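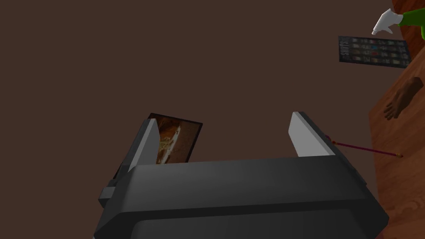 Rendered view with a dark gray two-finger gripper above a wooden surface.

The Thaler is a family of wall-mounted reading lamps made by Zanside at its works in Stumbridge. It was drawn by Rocío Arboleda as a bedside fitting and later adapted for desks and hallways.

The standard model has a steel backplate, a jointed arm 40 cm long and a spun aluminum shade. Light output is 800 lumens at full setting. A rotary switch on the backplate gives 2 levels – reading and night – and the lower level cannot be adjusted by the user. 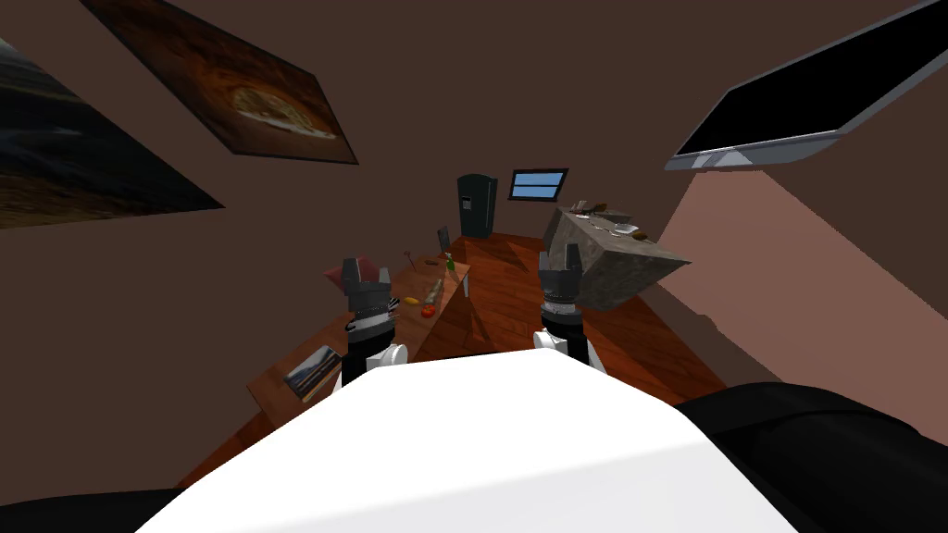 The shade turns through 235 degrees on a friction joint, which holds its position without a locking screw. Early units used a nylon washer at this joint. Aminu Adeleke replaced it with a brass one after complaints of sagging, and the two parts are not interchangeable.

A floor-standing version, the Ruronura, shares the shade and switch but has a weighted base and a longer cord. It was sold in black and cream only.

See also: Sconce; Task lighting; Swing-arm lamp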